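Simulated practice helps gripper cope with crowded cups, Skaden group reports

2023-12-07

A research group at Skaden has published results on teaching a robot arm to pick up cups that stand close together. All the training was done in simulation, using a set of table-top tasks the group calls Letstead.

The method, named Yeom, gives the control software 2 views of each attempt: one from close to the gripper and one from further back in the room. Earlier versions had only the wider view, and the group says they often lost track of a cup once the fingers were near it. 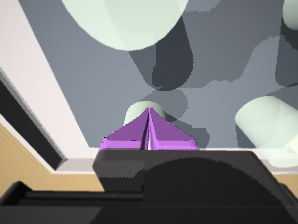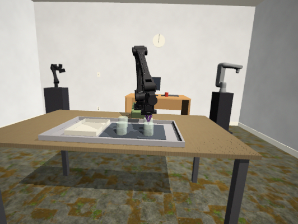

Simulated views of the cup task, from close to the gripper and from across the room.

Why train in simulation first?
It is cheaper and quicker. A failed attempt can be reset at once, and nothing gets broken.

The group ran 902 attempts for the final test, split between 3 cup layouts. Myung-ja Woo, who led the work, said the close view made the most difference where cups overlapped when seen from the room.

"The wide view tells the arm where to go," she said. "For the last few centimetres it needs something else."

Shadows remain a problem -- the software sometimes treats a dark patch as the edge of a cup. The group plans to vary the lighting more in its next round of training, which starts in January. Tests on a real arm will follow at Flesilier, the group's partner laboratory.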